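Notebook, glue bench, August 2026

Batch 88 of the starch paste is off. It smells like a gym bag and it went stringy when I lifted the spatula. Josphat says stringy is a stage and I should wait. I waited through lunch. It got stringier.

What went in: wheat starch from the new Sitska sack, tap water, a pinch of alum, cooked in the double boiler to 88 degrees and held. Same as batch 87, except 87 used the end of the old sack, and 87 behaved beautifully, so naturally I used all of it on practice boards and kept none for comparison.

Suspects, in the order I'd like them to be guilty:
The new sack. Label says "fine." The old one said "extra fine." I read this on the second day.
The boiler thermometer. It disagrees with the Mevis probe by enough to matter, and I have no idea which one to believe. Ice water check tomorrow.
Me. I answered the phone during the hold.

Peel test on the practice spines, 24 hours under weights. The old paste took 292 grams before the cloth let go. The new paste took 138, and on one strip the cloth came off while I was still clipping on the cup. I have written that one down as "early."

Mwanahawa wants to know if we can just buy the Zhong ready-mix and be done with it. We can. It also sets like a windshield, and whoever has to take one of our spines apart in forty years will curse us by name. I said I'd think about it, meaning no.
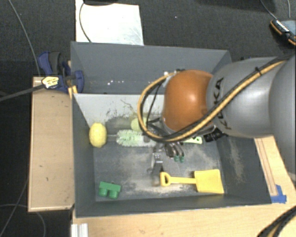 Gray bin, scuffed wall, orange joint to the right.

Went back through the old pages looking for the last time this happened. Chia-hao had stringy paste two summers ago and blamed humidity, then the water, then (in pencil, very small) a pot that hadn't been rinsed of detergent. I went and sniffed our pot. Lemon. Faint, but lemon. Kipchumba washed up on the day in question and is usually thorough, which may be the trouble.

So there is now a fourth suspect and I moved it to the top. Scrubbed the pot, rinsed it five times, boiled plain water in it twice. Batch 89 goes on in the morning with the Sitska starch and nothing else changed. If it's still stringy I'll sieve the sack and apologize to the pot.

Other things. The nipping press squeaks on the way down again. Bookcloth order to Clostard is in, 3885 on the invoice, and Gitau is going to ask why, so the answer is on the clipboard under the gray swatches. Do not use batch 88 on anything for a customer. It's in the jar with the red lid – fine for posters, if you aren't fussy about the smell.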